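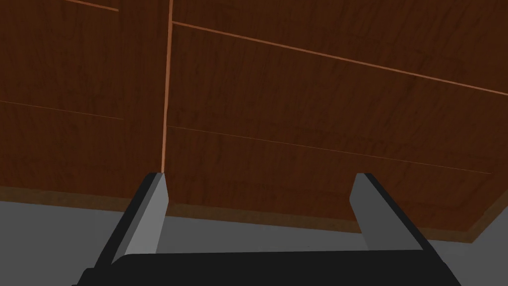

Collecting Demonstrations for a Two-Armed Household Robot in Simulation

Project report, second semester
Author: Arwel Landeg
Project group: Natstead

1. Introduction

The aim of my project was to collect examples from which a robot can learn simple household tasks. The learning method is called imitation learning. A person controls the robot, the computer records what the robot senses and how it moves, and later a network is trained to produce similar movements by itself. In our group the training part is done by other students. My part was the recording, the checking and the cleaning of the examples.

I worked only in simulation. In the simulator a fall or a hard contact costs nothing, and the room can be put back to its first state with one key. The disadvantage is that contacts between objects are not fully realistic, and I will return to this point in section 5.

2. Software and equipment

The simulator used in the group is Rotemard. The recordings are saved by a small program named Sayce, which was written by an earlier student and which I had to extend. The operator holds one controller in each hand. The left controller moves the left arm and the right controller moves the right arm, and a trigger closes the gripper. Driving of the base is done with the thumb sticks.

At every time step Sayce saves the positions of the joints, the state of both grippers, the commands of the operator and the camera images. At the beginning I saved the images in full quality, but the disk of my computer became full already in the first week of June. After this I used compression, and the training group did not report any problem with it.

3. The room and the tasks

All examples were recorded in one room model, which we call Trelmont. It has kitchen furniture and also ordinary living room furniture, so that the same room can be used for several tasks. I prepared 6 tasks. Four of them can be done with one arm and two of them need both arms together.
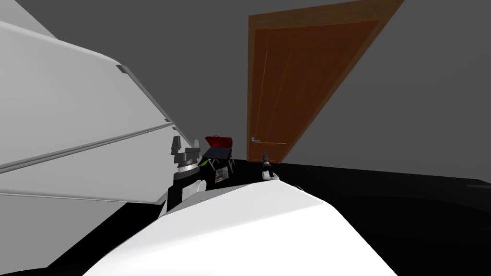 Each example begins from a slightly different position of the base. I added this after the first trial, when I noticed that I always drove along the same path. A network which sees only one path can become lost when it is a little to the side of it. The start position is now chosen by the program and the operator can not change it.

The operator also works with the robot's own cameras and does not have a free view of the room. This was a requirement of my supervisor. If the operator can see more than the robot, he may react to things which the network has no possibility to know. I found this way of working quite difficult. With a tilted view it is hard to judge if the fingers are in front of an edge or under it, and in the beginning I often moved the arm too far.

4. Procedure for one example

The procedure was the same for every task:

1. Load the room and read the name of the task from the list.
2. Open both grippers and wait until the arms are still.
3. Start the recording, and only then begin to drive.
4. Do the task without long pauses. If a grasp fails, it is allowed to try one more time.
5. Stop the recording and mark the example as good, bad or unsure.
6. Look once through the camera images of the example before loading the next one.
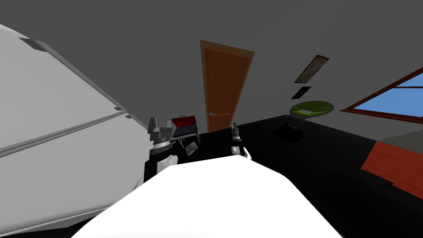
5. Results and problems

In total I collected some 2000 examples. A session was never longer than 15 minutes, for the reason that my hands became tired and the movements became less smooth. I did not know this before, and the examples from my first long session had to be deleted.

The biggest problem was the mark "unsure". I used it too often. When I looked at these examples again, many of them were in fact good but slow, and I should have written a clear rule before starting. The second problem was the contact with thin edges. Sometimes a finger of the gripper went a little bit inside the furniture and then jumped back. Such examples look acceptable in the images, but the joint data show a sharp peak. I wrote a short script which finds these peaks, and I removed the examples by hand.

6. Future work

The next student should record with more than one operator, as all examples now contain my personal habits. For instance, I prefer the left arm also when the right arm is closer. It would also be useful to add a second room to Rotemard. The script for finding the peaks is saved together with Sayce, in the folder "tools".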